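Cherche complice pour animer mon atelier d'écriture du soir (et participants curieux, aussi !)

Bon, je me lance, parce que ça fait trois mois que je repousse cette annonce et que l'agenda d'avril commence à se remplir dangereusement.

Je m'occupe depuis quelques années de l'atelier Citport, un petit atelier d'écriture où l'on raconte des maisons. Des maisons d'enfance, des maisons de vacances, des appartements qu'on a détestés, des cages d'escalier, des cuisines de grand-mère… On écrit, on lit à voix haute, on grignote, on rit pas mal, et de temps en temps quelqu'un sort un mouchoir. Au départ on était une poignée autour de ma table de salle à manger. Maintenant ça déborde franchement, et je ne peux plus tout faire seule : préparer les séances, relire les textes, répondre aux mails, et penser au thé !

Je cherche donc deux choses, lisez bien jusqu'au bout avant de m'écrire.

1) Une personne pour coanimer

C'est un petit contrat de 14 heures par mois, payé, avec une séance le soir de 18 h 30 à 21 h et le reste en préparation et relecture chez vous, en pyjama si ça vous chante. La paie passe par Hudico, la coopérative qui me porte administrativement (ils sont adorables, un peu lents sur les fiches de paie, autant le savoir). Vous toucherez en plus un forfait de 100 euros au démarrage pour vos livres et vos carnets.

Je ne demande pas de diplôme. Par contre j'aimerais beaucoup quelqu'un qui a déjà tenu un groupe, que ce soit une chorale, une classe de CM2 ou un club de lecture, et qui sait laisser un silence s'installer sans paniquer. Il faut aussi aimer relire. Vraiment aimer ! L'an dernier j'ai reçu 1219 pages de textes, et je les ai toutes lues, souvent dans le train, avec un crayon qui roulait sous le siège. 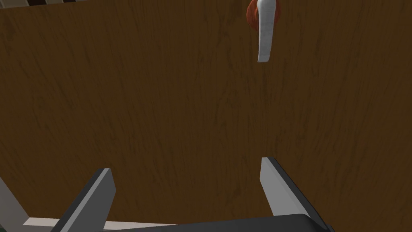

Ce que je regarde dans une candidature, c'est surtout la façon dont vous parlez des textes des autres. Si votre premier réflexe est de corriger les virgules, on risque de s'agacer mutuellement. Si vous êtes capable de dire à quelqu'un « ta phrase sur l'odeur du placard, je l'ai relue quatre fois », alors là, écrivez-moi tout de suite.

Les séances sont construites toujours un peu pareil : une consigne courte, vingt-cinq minutes d'écriture, une pause, puis les lectures. Personne n'est obligé de lire. Mes consignes préférées sont les plus bêtes, du genre « le bruit qui annonçait que quelqu'un rentrait » ou « la pièce où vous n'aviez pas le droit d'aller ». Vous pourrez apporter les vôtres, j'ai usé les miennes jusqu'à la corde.

2) Des participantes et participants pour le nouveau cycle

Le thème du prochain cycle, c'est le passage d'une pièce à l'autre. Les seuils, les couloirs, les endroits où l'on ne reste jamais et dont on se souvient pourtant très bien (moi c'est le palier de mon oncle, avec son paillasson qui glissait). Aucun niveau requis, on se fiche de l'orthographe, et les gens qui disent « moi je n'écris pas » sont particulièrement bienvenus.
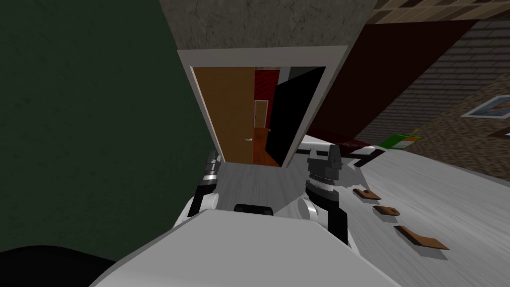 Le cycle complet coûte 200 euros, payables en plusieurs fois, et on s'arrange toujours quand c'est compliqué, il suffit de me le dire. Le carnet est fourni par la papeterie Bilgin, qui nous fait un prix depuis le début et que j'embrasse au passage. À la fin, les textes que vous aurez choisis seront réunis dans un petit recueil imprimé chez Nendent. Le précédent avait une couverture orange, on s'est beaucoup disputés à ce sujet, et je reste persuadée que j'avais raison.

Pour répondre

Pour la coanimation, envoyez-moi une page (pas plus, pitié !) sur une maison que vous avez quittée, plus quelques lignes sur vous et vos disponibilités en soirée. Les CV sont acceptés mais je les lis en dernier. Je rencontrerai trois ou quatre personnes autour d'un café, puis on animera une séance d'essai ensemble, payée elle aussi.

Pour participer au cycle, un simple message suffit, avec votre prénom et un numéro où vous joindre après 17 h. Dites-moi aussi si vous avez du mal avec les escaliers, on est au premier étage sans ascenseur et je préfère qu'on en parle avant.

Le formulaire de contact est en bas de la page. Je réponds à tout le monde, parfois avec une semaine de retard, alors relancez-moi sans gêne !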